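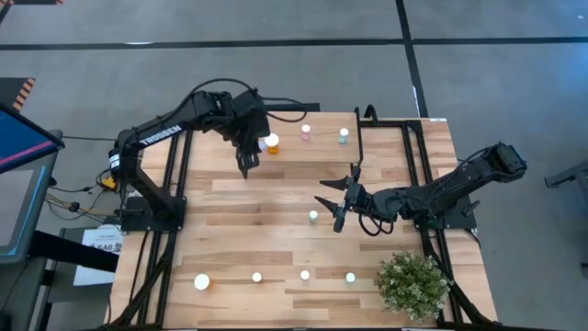
Frequently Asked Questions

Moreira Heating & Drains, serving Breto and the Drindari valley

Do you work on older houses?

We sure do, and we love them! One of the homes we look after in Breto was built in 1867, and its cast iron drains have kept us busy (and humble) for years. If your place has seen a few additions and a few owners, tell us what you know when you call, even if it's only a hunch about where the main line runs.

How soon can someone come out?

For a furnace that has quit or a drain that's backing up, we try to get to you the same day. For everything else, plan on a few days, and a bit longer in January, when half the valley seems to need us at once. We'll call 30 minutes before we arrive so you can put the dog in the other room and clear a path to the basement.

What does a visit cost?

The service call is $50, and we take that off the bill if you go ahead with the repair. You'll get the price in writing before we open up anything, and you're welcome to sleep on it.

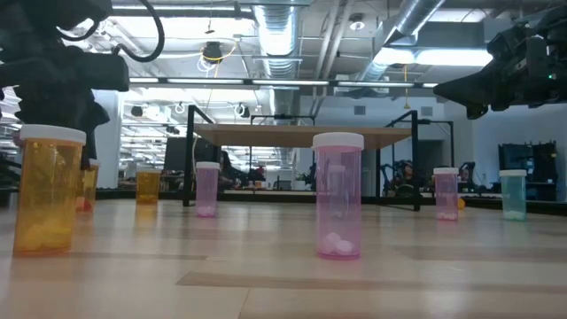

If the job is a large one, such as a new boiler or a sewer line, you can split the bill into 4 equal payments with no interest. Just ask the office to set that up before the work begins.

What is the Plutenel plan?

It's our yearly checkup plan, named after the street where our first shop stood. We clean and test your heating system in the fall, look over the water heater and the shutoff valves in the spring, and move you up the list if something breaks in between. You can cancel whenever you like.

Should I try a store-bought drain cleaner first?

Please don't, especially with older pipes. Try a plunger, and if the water still won't go down, give us a ring. If you've already poured something in, let us know before we start.

Page last updated February 10, 2018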